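Bosia Inquiry - frequently asked questions

Last updated in February

What is the inquiry looking into?

The inquiry was set up by the national assembly to find out how the Aasen harbour contract was awarded, and whether ministers or their advisers put pressure on the officials who scored the bids. It is also looking at what the assembly was told afterwards. It will not decide whether the harbour should have been built, and it won't look at the cost of the works once they had started.

Is it a criminal investigation?

No. The inquiry cannot charge anyone, fine anyone or send anyone to prison. It can pass papers to the public prosecutor if it finds something that looks like an offence. The prosecutor then decides what to do and does not have to give the inquiry a reason.

Why is it called the Bosia Inquiry?

It sits in the old customs hall at Bosia. The full title mentions the harbour, the contract and the two departments involved, and is too long for most people to use.

Do witnesses have to attend?

Most come voluntarily after a letter. If someone refuses, the inquiry can issue a summons, and ignoring a summons is an offence. A witness who lives abroad cannot be forced to come, but can be asked to give evidence by video link. So far 2 summonses have been issued. Both witnesses have since agreed dates.

Can a witness refuse to answer a question?

Yes, in a few cases. A witness may refuse if the answer could be used to prosecute them, or if it would reveal advice from their own lawyer. Serving and former ministers may also ask for an answer about cabinet discussions to be heard in private. The panel rules on each request as it comes up, and the ruling is published even when the answer isn't.

Is evidence given on oath?

Evidence given in the hall is. Written statements are signed with a declaration that has the same effect. Interviews with the inquiry's staff before a hearing are not on oath, and this is the reason the transcripts of those interviews have not been published.

What happened with the Viltov note?

The Viltov note is a two-page record of a meeting between an adviser and a bidder. It was left out of the first set of papers sent by the transport department and turned up in the second. The department says it had been filed under the wrong heading. The panel has asked for a written account of how the search was done and will publish that account with the department's other evidence.

The note is item 2217 in the document library. Some news reports gave the number as 2444, which is a different paper - the engineers' letter on the depth of the channel.

Who is Kestico?

Kestico is the company that came second in the bidding. It has the status of a core participant, so it sees papers before they are published and can suggest questions for witnesses. It doesn't get to question witnesses itself unless the panel gives permission. Being a core participant says nothing about whether a company or person has done anything wrong.

Can the public attend hearings?

Yes. Seats are free and cannot be booked. Doors open at 9.15 and hearings start at 10. You will need to go through a bag check and bring some form of photo ID. Please don't bring banners, placards or large bags into the hall. You may leave and come back during the short breaks, but your seat will not be kept.

Can I watch online?

Public sessions are streamed with a delay of a few minutes. The delay lets the stream be stopped if a witness mentions something covered by a restriction order. Recordings go up the same evening and transcripts the following working day.

Can I send in evidence?

Yes, if you have first-hand knowledge of the contract or of what was said about it in the assembly. Use the form on the contact page or write to the secretary at the customs hall. General views on the government, or on the harbour as a project, are read but are not treated as evidence.

Will my name be published?

Usually it will, if your statement is used. You can ask for your name to be kept back, and should say why when you send the statement in - it is much harder to deal with this later.

When will the report come out?

No date has been set. People who are going to be criticised must be shown the relevant passages first and given time to reply, and that stage can be slow. The report goes to the assembly and to the public on the same day. Ministers will not get an earlier copy.

Does the government have to accept the findings?

No. It has to reply in writing to each recommendation, and the assembly will hold a debate on the reply.
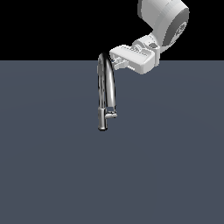
The debate is a matter for the assembly's own timetable, so questions about it should go to the assembly's information office and not to the inquiry.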